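Oiling or varnishing a light wooden table top?
Forum: Home and Garden > Furniture and Wood

rima_harb
Posted 19/01/2021

Hello all. In December we bought a second-hand dining table from a family who was moving away. The top is solid wood, light in colour, and the seller told us it was only oiled, never varnished. He could not remember which oil. Already we have two pale rings near the middle and one darker mark where my son left a wet cloth overnight.

I have read many pages and now I am more confused than before. One says hard wax oil, another says water-based varnish, another says soap only. My budget is 200 for everything, sandpaper included. The top measures 135 cm on the long side. We eat on it every day and the children do homework on it, so I cannot close the dining room for two weeks.

What would you do in my place?

Rima

nizar_d
Member, 3834 posts

Welcome Rima. Varnish, and do not think too long. I did ours with a water-based matt varnish from Ghanem, three thin coats, with a light rub between them using very fine paper. The family was eating on it again after a few days. Hot cups, tomato sauce, felt pens, it has seen everything.

Before that you must take off the old oil, otherwise the varnish will not hold. Sand it back to clean wood, wipe away the dust, wait, and then start.

Nizar Dabbas

Ghislain Ross

I must disagree with Nizar, with respect. Varnish is beautiful until the day it gets a deep scratch. Then the water goes under the film, the wood turns grey, and you have to sand the complete top again. With oil you repair only the place that is damaged.

Also, wood which has been oiled for years is never completely free of oil, however long you sand. I have seen varnish come off such a table in pieces like old skin.

My advice for the rings: put a clean cotton cloth on the ring and pass a warm iron over it, no steam, for a few seconds only. Lift, look, repeat. Pale rings are often only moisture in the finish and they can go away with this. The dark mark is another matter, it is probably in the wood itself and you will need sandpaper there.

nizar_d

Ghislain, "pieces like old skin" happens when people do not sand enough or do not wait for the coats to dry. My table has no such problem. And how many hours do you spend every year with your oil cloth?

Ghislain Ross

Two evenings a year. I put the radio on, I find it pleasant :)

leen_twal

I am with Ghislain. I have an oiled top, also light, and I would not go back to varnish.
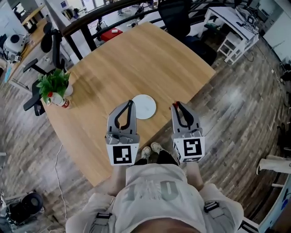 The product I use is the clear hard wax oil from Rundero, and one tin was enough for two treatments with a good part left over. Put very little, spread it along the grain, and after fifteen minutes wipe off everything that the wood did not drink. Most sticky tables that people complain about were simply not wiped. The other thing is what stands on the wood every day. A plant in a white pot, like the one at the left edge of mine, looks innocent, but a pot can sweat underneath, and you only find the ring when you move it, so give it a saucer or a piece of cork. For a round table edge or corner, work with a cloth and your fingers, a brush leaves drops there.

And please lay the used cloths flat outside to dry, or put them in water. Oily cloths in a ball can catch fire by themselves.

lama_masri

Thank you Leen for the cloths, many people do not know this one.

A question for Rima: are you sure that it is solid wood? Look at the end of the board. If the grain of the top continues down over the end, it is solid. If you see layers or a thin strip, it is veneer, and then you must be very careful with sanding. I went through the veneer on a Plastwood sideboard in less than a minute and I still have the bald spot to look at.

rima_harb

Thank you everybody, so many answers. Lama, I looked and the grain continues, so I think we are good. I could also see the joints between the boards underneath.

I tried the iron with a cotton cloth. One pale ring is gone and the second is much weaker. The dark mark did not change, as Ghislain said.

Before I buy: my neighbour offers me half a tin of Prarnano floor oil. Can it be used on a table where children eat?

Ghislain Ross

Very good about the rings! For the floor oil I would say no, unless the tin says clearly that it is suitable for surfaces in contact with food. Half tins are also often old. If there is a thick skin on top, leave it.

nizar_d

Here I agree with Ghislain, do not use it. I still say varnish, but if you go with oil, then sand the whole top evenly and not only the dark mark — otherwise you will have a pale island in the middle and you will see it each time the sun comes in. 120 grit, then 180, always along the grain.

leen_twal

Yes, the whole top. And try the oil first on the underside, it makes some woods more yellow than you expect.

rima_harb

It will be oil then, sorry Nizar. I will do the test underneath this week and write here which colour it gives.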